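Shop Notes: The Left Gripper Problem (and What We're Doing)

September issue, robotics bench 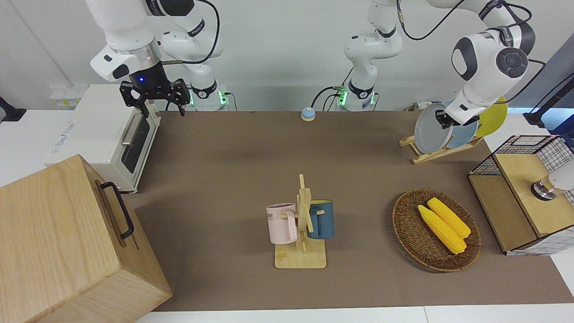 Left arm on the gray plate, right arm parked over the toaster oven. Homisville bench.

Quick one this month, we're behind on everything.

Short version: left gripper on the Homisville bench has been letting go late. Command says open, fingers stay shut, arm starts its retreat anyway. With a plate in the rack that means the plate comes along for the ride. Happened 6 times in 458 plate runs before we stopped counting and pulled the cell out of the evening schedule.

Two broken plates. One of those went off the front of the table and onto the floor, pieces everywhere. No one hurt. Person on shift was standing back behind the tape, good, keep doing that.

What we know so far. Not the plates, we swapped colors and sizes, same thing. Not the rack either, though the slats are tight and make it look worse than it is. The log shows the open command going out on time every run. The "fingers open" reply comes back on time too, and that's the bad part. The controller was beleiving a reply that wasn't true. Looks like the Bivel firmware sends back the position it was told to go to, and the real one only shows up in a second message a bit later. Our script read the first message and moved on.

Right gripper has older firmware and waits properly. Zero late releases on that side. So please do NOT update the right one, even if the tool nags you. It will nag you.

Changes as of now:

Script waits for the second message, then checks finger width before any retreat move. No width, no move.

Retreat speed is down to 15 percent for the first bit out of the rack. Slow, yes. Annoying, yes.

Stop button within reach of whoever is running the cell, not over on the desk by the monitor. We had it on the desk. Bad spot.

Ceramic stays off the bench for unattended runs untill further notice. Mugs count. Toaster oven door task can go ahead on the right arm only.

Ververidis has the log files and a video of the worst run, and they say they can reproduce it on their own unit. No date for a fix. The Retthorpe cell has the same gripper on both arms, so folks there should check the version before starting anything. Settings page, bottom line. If it matches our left one, use the new script or leave it off.

Seen a late release on your side? Send the run number and the time, even if nothing fell. Near misses too please, we only got two of those written down and there were for sure more.

Spare finger pads came in, they're in the drawer under the bench.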